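Follstead Opens Kitchen Lending Library to Renters and First-Time Householders

FOLLSTEAD - Residents of Follstead and the neighboring town of Trestilley can now borrow pots, pans, bakeware and small kitchen appliances free of charge under a lending program that opened in May at the Gosselin Street branch library. The collection holds 700 items. Any adult with a library card from either town may use it.

The Kitchen Lending Library is run by the Follstead Public Library with money from the town's household reuse fund. It replaces the cake pan shelf that the Gosselin Street branch kept behind its front desk, which lent baking tins only and had no catalog of its own. All of the old cake pans have been carried over into the new collection and given item numbers.

The program is meant mainly for people setting up a kitchen for the first time, people between homes, and people who need a large or unusual piece of equipment for a single occasion. Canning pots, roasting pans, pressure cookers and pasta machines are the kinds of items that take up cabinet space all year and may be used once. The library's own survey of cardholders last winter found that stockpots and stand mixers were the items people most wanted to borrow and least wanted to store.

How borrowing works

Cardholders may take out up to 6 items at one time. The standard loan is 2 weeks. A loan can be renewed once, online or by phone, provided no other cardholder has placed a hold on the item. Cardholders who are furnishing a first kitchen may ask at the desk for a starter loan, which runs for 42 days and covers a basic group of items: a saucepan, a skillet, a mixing bowl, a baking sheet, a colander and a cutting board. The six pieces in a starter loan count as the full limit on that card until they come back.

Items are listed in the regular library catalog under the heading "Kitchen." Each listing gives the size or capacity, the material, the type of stove the item is suited to, and whether it can go in a dishwasher. Photos are being added to the listings as staff work through the shelves, beginning with saucepans and skillets. Borrowers who are not sure what size they need can look at the items in person on the open shelves along the back wall of the branch, next to the cookbooks.
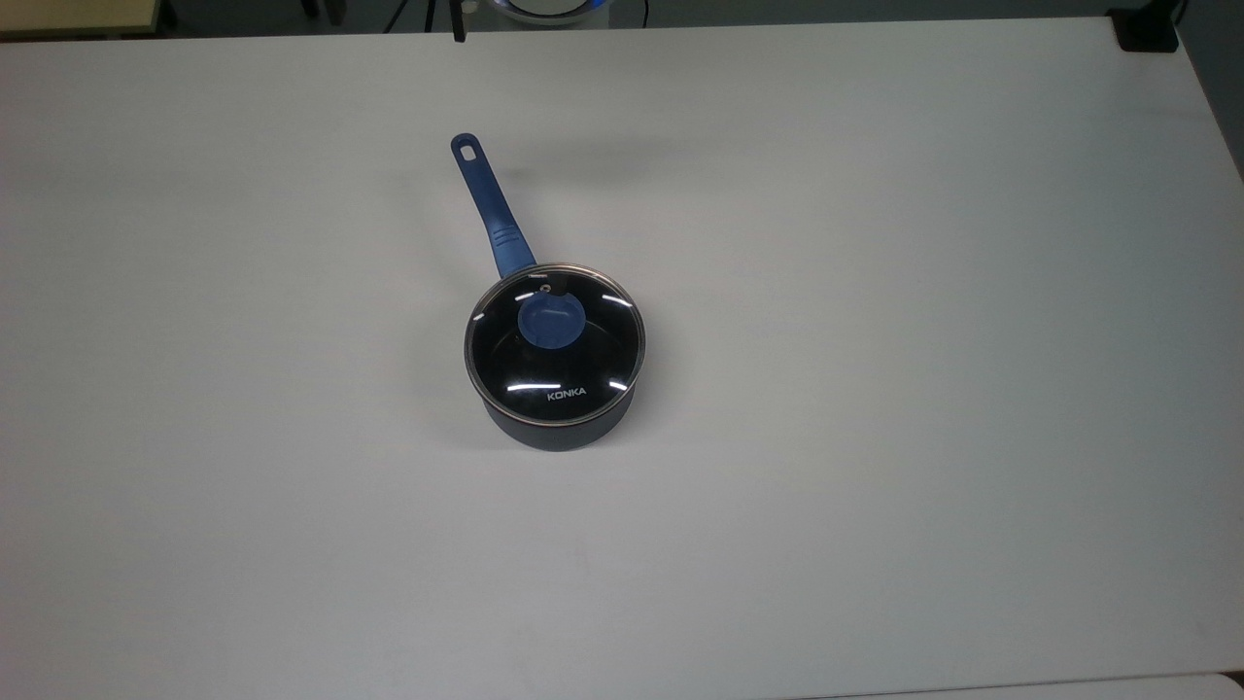 A small saucepan with a blue handle.

Holds may be placed on any item and picked up at Gosselin Street or at the Trestilley Town Library. Large appliances, including stand mixers and the two biggest canning pots, can be picked up and returned only at Gosselin Street. No kitchen item should be put in an outdoor book drop at either location.

Care and return

Borrowers are asked to wash items by hand or by machine as the tag directs, dry them fully, and return them with all lids, cords and attachments. Staff check each return at the desk against a parts list. Every item is then washed again in the branch's staff kitchen before it goes back on the shelf. Because of that second washing, a returned item may show as "in process" in the catalog until the following day.

Ordinary wear is expected. The library does not charge for light scratches, faded handles or darkened bakeware. Borrowers are asked to report a loose handle, a cracked lid or a worn nonstick surface when they bring the item back so that it can be repaired or withdrawn. Nonstick pans with damaged coatings are taken out of the collection and are not repaired.

There are no daily late fees. A cardholder with an overdue kitchen item cannot take out another one until it is returned, but may continue to borrow books, films and other materials. An item that is lost, or that comes back too damaged to use, is charged at replacement cost, up to a limit printed on the item's tag. Cardholders who cannot pay the charge may speak with the branch desk about a waiver.

Where the items came from

Most of the collection was donated. The library collected used cookware at Gosselin Street and at the Trestilley transfer station over the winter, and accepted items that were clean, complete and in working order. Donated electric appliances were tested before they were accepted. Pieces that did not meet the standard were sent for metal recycling or returned to the donor, depending on what the donor had asked for.

The remaining items were bought new to fill gaps. Donations brought in a great many loaf pans and slow cookers but very few large stockpots, and almost no skillets in good condition. New purchases also include a set of lightweight pans with easy-grip handles for borrowers with limited hand strength, and a group of pans suited to induction stoves. The induction pans are marked in the catalog and have a green tag.

Netwood, the software firm that maintains the shared catalog for the two towns, set up the kitchen listings and the parts checklists as part of its existing service agreement. The firm also added a filter that lets users search by stove type and by capacity. There was no added cost to either town for this work.

Cooking sessions

A short series of evening cooking sessions will be held in the Gosselin Street meeting room to go with the new collection. The sessions use only equipment that can be borrowed from the library, and each one is built on meals that can be made with a single pan or pot. Topics include rice and grains, soups from pantry goods, eggs, and simple sauces. Sessions begin at 6 p.m. and are free. Space is limited, and registration is through the library's events page or at the desk.

A separate session on safe home canning will be offered near the end of summer, before the busiest weeks for the canning pots. Borrowers are not required to attend a session before taking out canning equipment - the printed guide that goes with each pot covers the basic steps - but staff recommend it for anyone who has not canned before.

Recipe cards from the sessions will be kept in a box at the end of the kitchen shelves. They are free to take.

Donations

The library is still accepting a limited number of items. The current needs are:

Stockpots with lids, large sizes
Cast iron or stainless steel skillets
Lids of any kind in good condition, with or without a matching pan
Hand mixers in working order, with beaters
Metal measuring cups and spoons, in full sets

The library cannot accept knives, glass carafes, deep fryers, microwave ovens, or nonstick pans with scratched or peeling surfaces. Slow cookers and loaf pans are not needed at this time. Donations can be brought to the Gosselin Street desk during open hours. Please do not leave items outside the building.

Next steps

The program is funded for its first year. The library will report to both towns on how often items are borrowed, what is lost or withdrawn, and which items have the longest hold lists. The report will be used to decide what to buy next and whether Trestilley should have shelves of its own. Until then, Trestilley cardholders can have most items sent over with the regular book delivery.

Cardholders can suggest items for the collection using the purchase suggestion form already in use for books. Suggestions so far include a tortilla press, a fish kettle, a dumpling steamer and extra-large muffin tins. The muffin tins have been ordered.

About the Follstead Public Library

The Follstead Public Library serves residents of Follstead through its main building and the Gosselin Street branch, and shares a catalog and delivery service with the Trestilley Town Library. In addition to books, films and music, the library lends garden tools, board games and sewing machines. Library cards are free to residents of both towns and can be issued at any desk with proof of address.

Questions about the Kitchen Lending Library may be directed to the Gosselin Street branch desk, in person or by phone, during open hours.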